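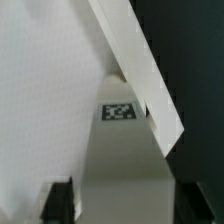
Wie sieht eigentlich ein Roboter seine Arbeit?

Das wollte ich wissen, und deshalb bin ich im Januar zu Mühlbauer gefahren. Ja, mitten im Winter, morgens um sechs, mit kalten Füßen! Bei Mühlbauer werden Bauteile für Regale sortiert und weitergegeben, und seit einer Weile hilft dort ein Roboterarm mit. Er heißt Pramine. Den Namen haben sich die Leute in der Halle ausgedacht, keiner weiß mehr so genau, wie sie darauf gekommen sind.

Pramine hat keinen Kopf und auch keine Beine. Sie besteht aus einem langen Arm mit Gelenken, und ganz vorne sitzt der Greifer. Das sind zwei schwarze Finger, die auf- und zugehen wie deine Finger, wenn du einen Keks nimmst. Gleich dahinter, am Handgelenk, steckt eine kleine Kamera. Stell dir mal vor, du hättest ein Auge am Unterarm! Du würdest immer nur sehen, was direkt vor deiner Hand ist, und manches davon ziemlich unscharf.

Woher weiß Pramine dann, wo sie hinmuss? Dafür gibt es einen Trick, den ich richtig toll finde: schwarz-weiße Quadrate mit einem Muster aus kleinen Kästchen. Für uns sieht das aus wie ein verunglücktes Kreuzworträtsel. Der Computer aber kennt jedes Muster und weiß auch, wie groß es in echt ist. Wirkt das Quadrat plattgedrückt, dann schaut die Kamera schräg darauf. Wirkt es winzig, ist es noch weit weg. Aus solchen Hinweisen rechnet er aus, wo der Greifer gerade ist.

Früher hat Bernd Weidemann die Teile von Hand umgelegt, manchmal 200 an einem Vormittag. »Abends hat mir der Rücken wehgetan«, hat er mir erzählt. Heute richtet er Pramine ein, schaut nach den Fingern und greift ein, wenn etwas klemmt. Das musste er erst lernen, mit 52 Jahren noch mal Hausaufgaben! Der Kurs war ganz schön schwer, sagt er.

Und finden das alle gut? Nein. Wolfram Nolte arbeitet eine Reihe weiter und vermisst das Quatschen beim Sortieren. Früher standen sie zu dritt am Tisch, jetzt ist Bernd dort oft allein mit dem Arm. Wolfram hatte am Anfang auch Angst um seine Stelle. Darüber haben sie in der Firma lange geredet, und er ist jetzt in der Prüfung, wo man mit den Fingerspitzen nach Kratzern sucht.

Ich durfte am Ende selbst den Knopf für die Pause drücken. Der Arm blieb stehen, und wir gingen Kakao trinken.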